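Test Automation Engineer (contract, part remote) – Lastis

2 min read

We have 352 scripted tests and trust roughly 81 of them. The rest pass because they always pass. If you think a green dashboard proves something, you may not enjoy working here. 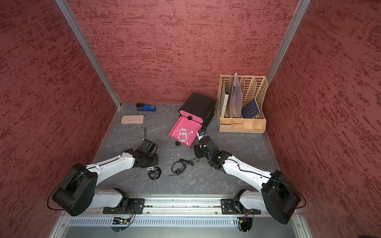 Small stuff on the floor, and a pink drawer out.

You would take over the nightly build, which hands our desktop client, Avau, to a test runner and emails a report few people open. Another tool was supposed to fix this. I have my doubts about another tool.
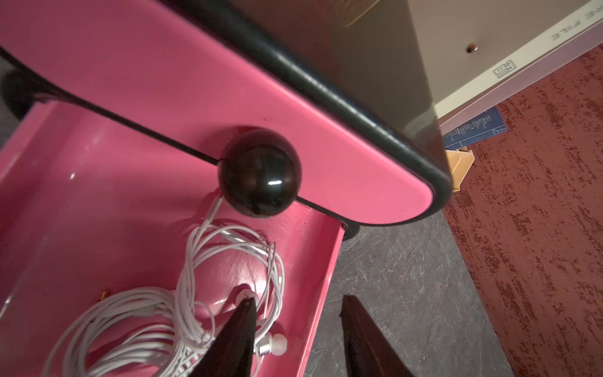
Round black knob, pink panel.

You should be able to read someone else's script, find out why it locks, and delete it if it deserves that. Certificates are fine, but we won't ask to see them. We will ask about a test you threw away.

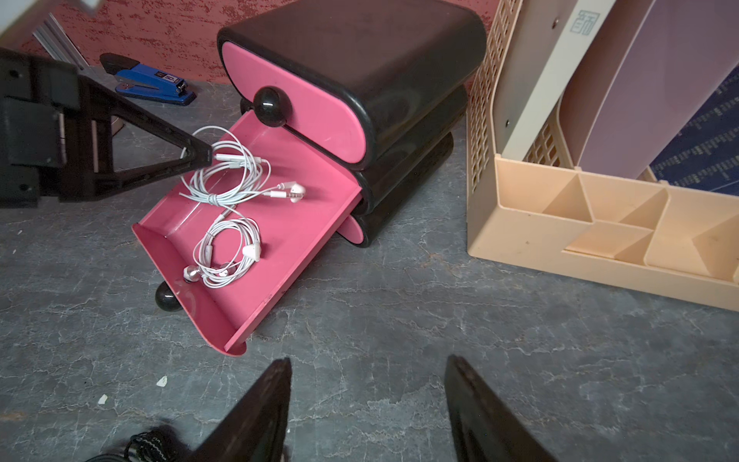

The contract runs through December. Pay depends on experience, and we'll name a number in the first call. There are two interviews and no take-home project. 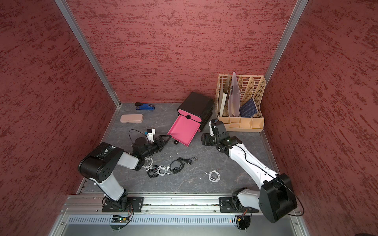
Two arms, dark gray floor.

Write to Urmas Luik by March 7, 2021. Plain text, please.

Comments

Harawira: "Part remote" meaning what? Last place told me that and wanted me in daily.

Fidel Gallardo: I'd want the pay in the ad, not in a call.

andska: So who wrote the other 271?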